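Progress report to the Ghanem Small Kitchens Fund
Ernov Community Kitchen, Wultutstead
Prepared by Tane Rutherford, 9/15/22

Dear friends at Ghanem,

Thank you again for your patience with us over the winter. I promised you a proper account of the baking bench and the equipment that goes with it, and I'm sorry it has taken me so long to sit down and write one (I'm told my reports are always too long once they do arrive, so perhaps the delay was a kindness). Most of what follows is good news, with a couple of matters I'd like your opinion on before December.

You'll remember that when you first came to see us the bread group was working off two folding tables of slightly different heights, pushed together, with a gap down the middle that swallowed flour and the odd teaspoon. Those have gone. The baking bench now has its own spot against the grey wall, and we settled on white for the working surface after a fairly spirited discussion at the Fustoseck end of town, where several of our bakers live. The argument for white was that you can see what needs wiping. The argument against white was exactly the same. White won, and I'm very pleased it did, because the corner has a lovely bright feel to it and people seem to drift over there even when they've come in for something else.

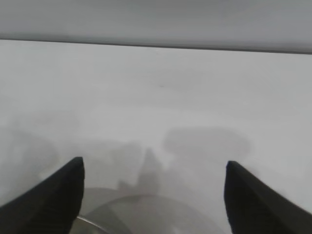 The white working surface and grey wall at the baking bench.

On attendance, 42 people have taken part in at least one bread or pastry morning since the grant began, against the 71 we hoped to reach by the end of the full term. I'd have liked to be further along, but we lost a few mornings to the plumbing and I didn't want to cram extra people in just to make up the number. We've kept each group to a size where everybody gets their hands in the dough, and I'd sooner go on that way if you're agreeable. There are 5 mornings still to run before the break.

The part of the grant set aside for equipment has mostly been spent, and spent carefully. We went for fewer, larger pieces. The stainless steel mixing bowl has been the great favourite by a long way. It is wide and deep, with a rolled rim that's comfortable to hold, and it takes a double batch of the plain white loaf without anybody having to chase flour across the bench. Before that we were mixing in whatever people brought from home, so the quantities on the recipe cards never quite matched the bowl in front of you, and beginners would lose heart. I've since rewritten all the cards to suit the big one.

We've also been getting into better habits with plastic containers, which go out on the bench before we start so that nobody is rummaging in the cupboard with sticky fingers. I'm a convert to the see-through sort, even the cloudy ones. 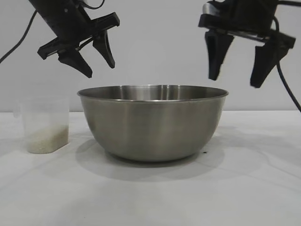
Merindah wrote in the visitors' book that a bowl that size is a joy for mixing but a nuisance to wash in our little sink, and could we please think about a deeper sink before we think about a second bowl. I believe she's right, and it brings me to my first question. There is a modest amount left in the equipment line, which I had pencilled in for another bowl and some cooling racks. Would you be comfortable with us putting it towards the sink? I'd get proper quotes first, of course, and send them on to you.

My second question is about the evening session. We've had quite a bit of interest from shift workers who can't manage mornings, and I'd love to trial one before December if the heating allows. It would need no extra money, only your blessing to count those bakers in the total.

I'll send the receipts separately once I've got them in order. Do come by if you're anywhere near Wultutstead, as there's usually a loaf going.

Warmest regards,
Tane Rutherford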